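3월, 밤 열한 시 조금 넘어서

서랍 정리를 하루 만에 끝낼 수 있다는 말을 나는 처음부터 믿지 않았다. 그런데도 아침에 커피를 내려 놓고 책상 맨 아래 서랍을 통째로 빼서 바닥에 엎었으니, 조금은 믿었던 모양이다. 엎는 소리가 꽤 컸다. 아래층에서 올라올까 봐 잠깐 가만히 앉아 있었다.

발단은 아키히코 요코야마가 두고 간 책이다. 칼로트덴 정리법이라는 걸 설명하는 책인데, 작은 물건을 어떻게 나누고 어떻게 넣을지에 370쪽을 쓴다. 절반쯤 읽었다. 앞쪽 백 쪽 가까이는 왜 정리를 해야 하는지에 대한 이야기라서 대충 넘겼다. 그걸 모르는 사람이 이런 책을 집어 들까 싶다. 중간부터는 좀 쓸 만해지는데, 그래도 저자가 자기 서랍을 한 번이라도 남에게 보여 준 적이 있는지는 의심스럽다. 본문의 서랍 그림은 전부 펜 네 자루와 지우개 하나다. 그 정도면 나도 정리법 없이 살 수 있다.

칼로트덴의 핵심은 물건을 용도로 나누지 말고 집는 방식으로 나누라는 것이다. 손바닥으로 쥐는 것, 손가락 세 개로 잡는 것, 두 손가락 끝으로 겨우 집는 것. 처음 읽었을 때는 헛소리라고 여백에 써 놓았다. 연필로 썼으니 돌려주기 전에 지워야 한다. (잊지 말 것.)

아침에 바닥에 쏟아진 것들을 보니 우리 집 서랍은 거의 전부가 세 번째 부류였다. 클립, 압정, 단추, 유심 핀, 빵 봉지 집게, 색인 탭, 파일철 이름표에 끼우는 얇은 플라스틱 조각, 어디서 떨어졌는지 모르는 고무 발, 나사. 나사는 왜 항상 하나만 남는지 모르겠다. 버리면 다음 주에 어딘가가 덜컹거릴 것 같고, 두면 영영 쓸 데가 없다. 결국 유리병에 넣었다. 유리병은 정리가 된 것처럼 보이게 해 주는 물건이지 정리 도구라고는 생각하지 않는다.

열 시쯤에는 바닥에 신문지를 깔고 무더기를 만들었다. 책에서는 흰 천을 깔라고 한다. 흰 천이 왜 필요한지 설명이 없어서 신문지로 했다. 한 시간쯤 지나서야 까닭을 알 것 같았다. 반투명한 플라스틱 조각은 글자 위에서는 거의 보이지 않는다. 색인 탭 몇 장을 무릎으로 깔고 앉았다가 바지에 붙은 채로 부엌까지 갔다 왔다. 그래도 책에 이유를 한 줄 적어 줬으면 될 일이다. 그 긴 책에 그 한 줄이 들어갈 자리가 없었을까.

결국 베갯잇을 하나 깔았다. 훨씬 나았다. 인정하기 싫지만 적어 둔다.

얇은 조각을 집는 일이 이렇게 성가신 줄은 잊고 살았다. 평평한 데 눕혀 놓으면 손톱이 짧은 사람은 들어 올릴 수가 없다. 밀어서 가장자리까지 끌고 간 다음에 떨어지는 걸 받거나, 손끝에 침을 묻히거나, 다른 종이로 떠내야 한다. 침은 묻히고 싶지 않았다. 나는 엽서로 떠내는 쪽을 택했는데, 두 장이 겹쳐 있으면 같이 올라온다. 겹친 걸 떼려고 비비면 한 장이 날아간다. 날아간 건 책장 밑으로 들어갔고 아직 거기 있다.

책에서는 얇은 것은 세워서 보관하라고 한다. 눕히지 말고 좁은 틈에 세워 꽂아 두면 윗부분만 살짝 집어서 꺼낼 수 있다는 얘기다. 그림으로 보면 그럴듯하다. 실제로는 틈의 너비가 문제다. 너무 넓으면 쓰러지고 너무 좁으면 넣을 때 휜다. 책은 “적당한 너비”라고만 썼다. 나는 적당하다는 말이 나오는 설명서를 좋아해 본 적이 없다.

점심 먹기 전에 토스츠카에 갔다. 길 건너 잡화점인데 칸막이가 한 개에 900원이다. 지난번에는 분명히 더 쌌던 것 같은데 영수증을 버려서 우길 수가 없었다. 포장에는 “모든 서랍에 딱 맞습니다”라고 적혀 있었다. 모든 서랍에 맞는 것은 세상에 없다. 우리 서랍에는 손가락 한 마디쯤 짧았고, 그 남는 자리에 클립이 들어가서 나오지 않는다. 줄자를 가져갔으면 되지 않았냐고 하면 할 말은 없다. 줄자도 그 서랍에 있었고 그때는 베갯잇 위 어딘가에 있었다.

같은 진열대에서 네킥스라는 상표의 투명 이름표도 봤다. 떼어도 자국이 남지 않는다고 한다. 이 말에는 여러 번 속았다. 부엌 찬장 문에는 삼 년 전에 떼어도 자국이 남지 않는다던 고리의 자국이 아직 네모나게 남아 있다. 그래서 안 샀다. 집에 와서는 마스킹테이프를 잘라 붙이고 볼펜으로 썼다. 글씨는 못났지만 떼어진다.

밥은 어제 남은 미역국에 말아서 서서 먹었다. 바닥에 앉을 자리가 없었다. 국이 좀 짰다. 다음에는 물을 더 넣을 것.

오후에 알레드 루이스한테서 전화가 왔다. 뭐 하냐고 해서 서랍을 정리한다고 했더니 자기는 그냥 다 버린다고 한다. 일 년 안 쓴 것은 버린다는 그 규칙. 나는 그 규칙도 믿지 않는다. 유심 핀은 일 년에 한 번도 안 쓰지만 필요한 날에는 그것 말고 쓸 게 없다. 귀걸이로 하면 된다고 하는데 나는 귀걸이가 없다. 그렇게 말했더니 클립을 펴서 쓰라고 했다. 클립은 버리지 않느냐고 물으니 클립은 예외란다. 예외가 있는 사람이 규칙 이야기를 한다. 통화는 47분이나 했고 서랍 이야기는 그중 처음 조금뿐이었다. 나머지는 그 집 보일러 이야기였다. 보일러를 바꿀지 고칠지 아직도 못 정했다고 한다. 가을에도 같은 이야기를 들은 기억이 난다.

전화를 하면서 손은 계속 움직였다. 한 손으로 전화기를 들고 한 손으로만 하니까 재미있게도 책에 나온 분류가 조금 이해가 됐다. 손바닥으로 쥐는 것은 한 손으로도 문제가 없다. 스테이플러, 테이프, 풀. 세 손가락으로 잡는 것도 괜찮다. 두 손가락 끝으로 집어야 하는 것이 늘 말썽이고, 그중에서도 얇고 미끄러운 것이 제일 말썽이다. 단추는 두께가 있으니 옆을 잡으면 된다. 탭은 잡을 옆이 없다. 그러니까 집는 방식으로 나누자는 말 자체는 틀리지 않았는데, 그렇다고 그걸로 서랍 전체를 나누자는 건 지나치다. 단추와 압정을 한 칸에 넣을 수는 없다. 집는 손가락은 같아도 찔리는 건 한쪽뿐이다. 책의 저자는 이 점을 어떻게 할 생각이었는지 끝까지 찾아봤는데 색인에 압정이 없었다.

네 시쯤 되니까 빛이 방 안쪽까지 들어와서 먼지가 다 보였다. 서랍 안을 마른 수건으로 닦고, 젖은 수건으로 한 번 더 닦고, 창가에 세워 두었다. 바닥판 구석에 연필심 가루가 끼어 있어서 면봉을 썼다. 면봉은 손바닥도 세 손가락도 아닌데 어디에 넣어야 하나. 욕실에 도로 갖다 놓았다.

서랍이 마르는 동안 칸막이 대신 쓸 것을 찾았다. 명함 상자 뚜껑, 비누 상자, 두꺼운 봉투를 반으로 자른 것. 봉투가 의외로 좋았다. 입구를 조금 접어 넣으면 벽이 두꺼워지고, 세워 둔 탭이 넘어지지 않는다. 다만 봉투 자체가 넘어진다. 비누 상자 안에 봉투를 넣고 그 안에 탭을 세우니 그제야 가만히 있다. 상자 안에 봉투 안에 탭이라니, 꺼내려면 세 번을 열어야 하나 싶었는데 위가 다 트여 있으니 그렇지는 않다. 비누 냄새는 난다. 싫은 냄새는 아니다.

색깔별로 나눌까도 생각했다. 책에서는 색으로 나누면 “눈이 먼저 찾는다”고 한다. 연한 색끼리 붙여 놓으면 불 켠 방에서는 연두인지 노랑인지 나도 모르겠던데 눈이 뭘 먼저 찾는다는 건지. 진한 것과 연한 것으로만 나눴다. 이것도 며칠이나 갈지 모르겠다. 아마 급한 날 한 번 뒤적이고 나면 다 섞일 것이다.

영수증 뭉치는 따로 빼 두었다. 색이 바래서 읽을 수 없는 것은 버렸고, 읽을 수 있는 것도 왜 가지고 있었는지 모를 것은 버렸다. 커피 두 잔, 건전지, 우산. 우산은 영수증만 있고 우산이 없다. 외국 동전도 나왔는데 다 합쳐 봐야 약 1,000원어치나 될까. 은행에서 동전은 바꿔 주지 않는다고 들었고 정말인지 물어보러 갈 만큼 궁금하지는 않다. 유리병에 나사와 함께 넣었다. 벌써 병이 정리 안 된 것들의 병이 되어 간다.

압정은 빈 약통에 넣었다. 뚜껑을 눌러 돌려야 열리는 종류라 안심이 된다. 겉에 테이프로 압정이라고 썼다. 약통에 압정이라고 쓰여 있으니 좀 무섭긴 하다.

저녁에 서랍을 다시 끼우는데 레일이 한 번에 맞지 않았다. 왼쪽이 들어가면 오른쪽이 걸리고, 힘을 주면 안에서 봉투가 넘어지는 소리가 났다. 빼서 세우고, 다시 끼우고, 또 넘어졌다. 결국 속을 비우고 빈 서랍부터 끼운 다음에 하나씩 넣었다. 순서로 치면 당연히 그게 맞는데 책에는 “채운 서랍을 제자리에 돌려놓습니다”라고 되어 있다. 여백에 또 썼다. 이번 것은 안 지우고 그대로 돌려줄까 한다. 다음 사람에게 도움이 될지도 모른다.

다 넣고 나서 열고 닫기를 여러 번 해 봤다. 세게 닫으면 탭이 앞으로 쏠린다. 살살 닫으면 괜찮다. 나는 서랍을 살살 닫는 사람이 아니다. 앞쪽에 지우개를 하나 끼워 놓으니 덜 쏠리는데, 그러면 지우개를 쓸 때마다 빼야 한다. 안 쓰는 지우개를 찾아서 끼웠다. 버리지 않기를 잘했다고 알레드에게 말해 줘야겠다.

시험 삼아 눈을 다른 데 두고 탭 하나를 꺼내 봤다. 처음에는 두 장이 같이 나왔고 두 번째는 한 장이 나왔다. 손톱을 쓰지 않고 손끝의 살로 양쪽에서 누르듯이 잡는 편이 낫다. 꼭 쥐면 휘면서 튄다. 이건 책에 나온 대로여서 조금 분했다. 그렇다고 하루를 들일 일이었는지는 여전히 모르겠다. 서랍은 하나 했고, 책상에는 위로 두 개가 더 있고, 부엌에도 그런 서랍이 있다. 부엌 서랍에는 고무줄이 있다. 고무줄은 어떻게 집어도 딸려 나오는데 거기에 대해서는 책이 뭐라고 하는지 뒤쪽을 읽어 봐야 한다. 기대는 안 한다.

아키히코에게는 다 읽었냐는 문자가 왔다. 거의 다 읽었다고 답했다. 어땠냐고 다시 왔는데 아직 답을 안 했다. 좋았다고 하면 다음 권을 빌려줄 것이다. 다음 권은 옷장 편이라고 한다.

무릎이 아프다. 베갯잇은 세탁기에 넣었다. 넣고 나서 털지 않은 게 생각나서 도로 꺼내 털었더니 클립이 하나 떨어졌다. 책장 밑의 탭은 내일 자를 가지고 꺼내 볼 생각이다. 자는 어느 칸에 넣었더라. 길어서 서랍에 안 들어가니까 책상 위에 있을 텐데, 책상 위는 오늘 건드리지 않았다.

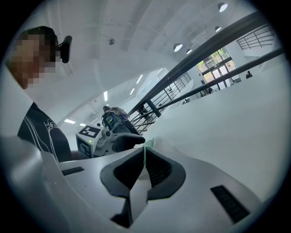

얇은 플라스틱 탭은 서랍에 눕혀 두는 것과 세워 두는 것 중 어느 쪽이 꺼내기 쉬운가?

세워 두는 쪽이 쉽다. 위가 트인 좁은 봉투나 상자에 세워 꽂고, 손끝의 살로 양쪽을 가볍게 눌러 한 장씩 꺼내면 된다. 서랍을 세게 닫는 편이라면 앞쪽에 지우개 같은 것을 끼워 쏠리는 것을 줄인다.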